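Warkside Rounders and Softball Club opens its new ground at Dokham

Monday's announcement at a glance
New home ground, a full women's side and a junior league with six teams
For release: Mon 1 September

Warkside Softball Club is delighted to announce that its new home ground at Dokham is ready for play, and that the first league match there will be a meeting with old rivals Plarerberg at the end of September. It is the first time the club has had a diamond of its own. For years our players have shared a corner of the Manurung playing fields with two football teams and a very keen kite group, and everyone is thrilled to have a proper backstop, a level infield and an outfield that doesn't slope down into a ditch!

The ground has been laid out on the old hockey pitches behind Dokham station. The infield has been dug out and relaid, the foul lines have been measured afresh to league rules, and there are covered dugouts on both sides. The outfield fence went up in August. Anyone who remembers watching Gilang Lumbantobing chase a long fly ball across the Manurung car park will understand how pleased the outfielders are about that fence.

Gilang stays on as captain of the mixed first team, which finished second last season after winning its last five matches in a row. Ningsih Tjoa returns as head coach and will be working with the pitchers through the autumn – she has already had them out on the new mound three evenings running.

"I walked out to the middle on the first night and just stood there for a bit," said Ningsih. "The bounce is true, the light is good until late, and you can hear people in the dugout without them having to shout over a football match. I can't wait for the players to have a real game on it."

The women's side, which played only friendlies last year, enters the league in its own right this season. Melati Hidayat will captain the team from shortstop, with Ľubica Oravec behind the plate. Ľubica caught every inning of last year's friendlies and hit the home run against Plarerberg that people at the club are still talking about. There are places open in the squad, above all for left-handed hitters and anyone who fancies learning to play first base.

"We had such good fun in the friendlies that going back to just practising was never going to be enough," said Melati. "Some of our squad had never held a bat before last spring, and now they're turning double plays. Come and watch us, and if you like what you see, come and have a go."

The junior league also grows this autumn, with six teams playing on Saturday mornings. Schools in Warkside and Dokham have put 292 children forward, a record for us and a wonderful sight at the open morning, where the queue for the batting tee went right round the dugout. Intan Pattinasarany looks after the junior fixtures and would love to hear from parents who know how to score a game, or who would like to be taught. Gloves and helmets can be borrowed, and the juniors use a softer ball until they move up an age group.

The opening match against Plarerberg is free to watch. Gates open an hour before the first pitch, there is a grass bank along the third base line for picnic rugs, and the juniors will play a short game on the infield beforehand. Plarerberg won the league last year and are bringing a strong side, so it should be a cracking afternoon.

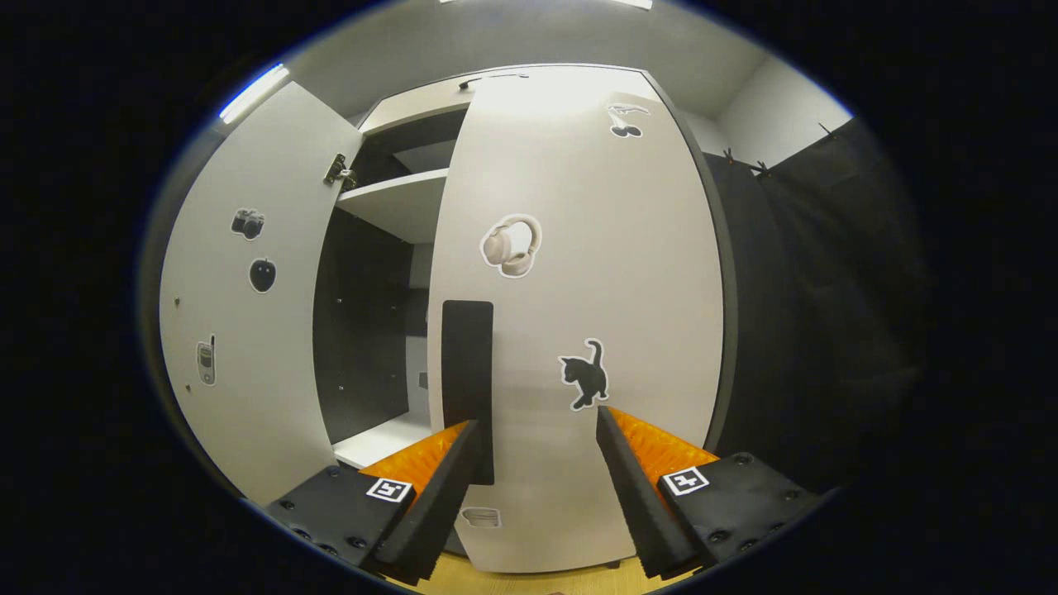
Getting to the ground

Dokham station is a short walk away by the footpath past the allotments. There is bike parking at the gate and a small car park, which fills up early on match days. The path to the grass bank is step-free.

Press contact: Intan Pattinasarany, Warkside Softball Club. Reporters and photographers are welcome at the opening match and at any Tuesday practice, and both captains are happy to be interviewed.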